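Home Talks Workshop Notes Contact
Search this site Enter keywords Go
Last updated Thursday, January 25, 2018

Speaker notes - "An arm over the counter"
Elis Beddoe

Slot is 30 minutes with questions. Keep the cable section short if the first part runs over.

Start

Say name, say where the arm lives. It is at my house, in the kitchen, and it was built partly there and partly at the Mukside workshop on the evenings when the drill press was free. The arm is called Laur. The gripper and its control board are a separate project called Mamo, which Ülle Luik started before I joined in. People mix the two names up, me included. If I say Laur I mean everything from the wall to the wrist. If I say Mamo I mean the fingers and what drives them.

Say early that this is a slow machine. It opens a drawer, it closes a drawer, and it can put a light object on top of the drawer unit. It does not cook. I want that said in the first minute so the questions at the end are about the build.

Why a drawer

When Ülle and I began we wanted to pick things up. Everybody wants to pick things up. We spent most of a winter on an apple and got fairly good at apples. Then I asked my family what they would want from it, and the answer was to get the bread out. The bread is in a drawer. So the apple work went on a shelf and we started on the drawer.

A drawer is a good job for a home arm. It moves along one line. It stops at both ends. You can tell if it is open by pushing on it. The bad part is that the gripper is tied to the drawer while it pulls, and if the arm's idea of the line is off by a little, the two of them fight. The drawer wins at first, because it has a rail. Then the unit starts to slide on the counter.

(Pause. Ask who has a drawer at home that sticks. Wait for hands.)

Mounting

Laur hangs. First version stood on the counter, took up the space where we cut bread, and got knocked twice. Poul Nørgaard told me to hang it and lent me the bracket pattern. The bracket is steel, cut at Mukside, and it bolts through to the framing. Do not use drywall anchors. I will say that again in the questions.

Hanging changes three things:

- The motors hold the arm up all day unless you give it a rest pose. Ours folds up and sits on its own stop.
- Reach is worst close to the wall and best at the front of the counter, where drawers open. Good for us.
- Cables want to hang into the work. See cable section.

The kitchen stays a kitchen

We did not clear the counter for the arm. This was my one rule. The drawer unit is a light bamboo one that sits on the counter, and things get left on top of it, and the arm has to reach down past them to the handle. Early tests at Mukside were on a bare bench and went well. The same program at home swept a jar of rice onto the floor in its first week.

So the path now comes down in front of the unit, never over the top of it. It costs a little time on each run. It also means the wrist arrives at an awkward angle and has to turn before it can take hold.
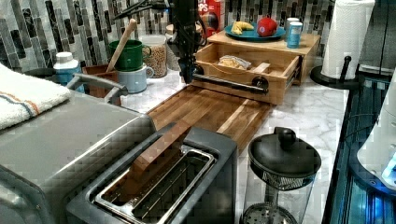

Gediminas Strazds wrote back after I sent the draft of this talk that I should give the handle its own section, that he had lost a month to a flat recessed pull and would have changed the drawer on day one if somebody had told him to. He also thinks I am too easy on suction cups. I agree on the first point, so the next part is longer than it was.

The handle

A bar handle is the easiest thing for two fingers. Ours is black metal and runs across the front, with a round knob at each end. The gripper can close around the bar almost anywhere along it. If it drifts sideways, a knob will stop it before it slips off. That was luck. We did not choose the unit for its knobs.

Grip at one end or in the middle? Middle is better for the rail, the pull is straight. The end is easier to reach with our path. Pulling from the end puts a twist on the drawer, and a cheap rail will bind. Our rail is metal and puts up with it if we pull slowly. If yours is wood on wood, go to the middle.

Finger pads: we tried bare printed plastic, then heat-shrink tubing, then a strip of bicycle inner tube. Still on inner tube. It wears and I change it when it looks shiny.

Force

Mamo closes until the motor current rises, then backs off a little. Do not clamp hard. A loose hold lets the bar turn inside the fingers and that takes up most of the error in the path. This was Ülle's idea and it did more for us than any of the software.

While pulling, we watch the current in the shoulder. If it goes over the limit the arm stops, opens the fingers and waits. It does not try again by itself. My first version did try again, and it walked the whole unit toward the edge of the counter while I was on the phone.

Rubber feet under the unit. Cheap and worth it.

Cables

Short version: leave slack at each joint, tie on both sides of it, and run the arm through its full travel by hand before you power anything. Agnese Lūse rewired ours in March and put in 10 clips where I had used tape. We have had one broken wire after that, at the wrist, and it was one I had added later.

Long version, only if there is time: power and signal on opposite sides of the upper link. We had noise on the position sensors and lost two weekends to it. Moving the power lead fixed most of it. The rest went away with a new supply, a Grillus unit bought used.

Safety

There is a stop button by the door and a second one under the counter lip. Both cut motor power. The arm sags when power goes, so there is a spring at the shoulder to slow it down. Stand to the side when you test this.

No runs with the stove on. No runs with children in the room. The program asks for a key press at the start of every run and I am not planning to take that out.

What is not working

Closing is less reliable than opening. The arm pushes on the bar with closed fingers, and if a bag inside the drawer has risen up, it catches and the drawer stops short. The current limit sees that and the arm stops, so no harm done, but somebody has to go and press the bag down.

It cannot get the bread out. I get asked this every time. A soft thing in a thin plastic bag is hard for two stiff fingers - they take hold of the bag and the bread stays where it is. Ülle is printing a wider finger for it. For now the arm opens the drawer and a person takes the bread.

Light is the other one. The camera finds the handle well in daylight. In the evening, with only the overhead lamp on, it sometimes takes the shadow under the bar for the bar. Painting the bar a bright color would fix it and has been voted down at home.

Questions

Leave the arm drawing up while people ask. Likely ones: cost (parts list is on the table by the door), which wood screws (none, bolts), whether it can load a dishwasher (no). If someone asks about the control code, point them to Ülle, who will be in the second row with the old gripper in a box. People can handle it, but ask them not to turn the fingers by hand past the stop.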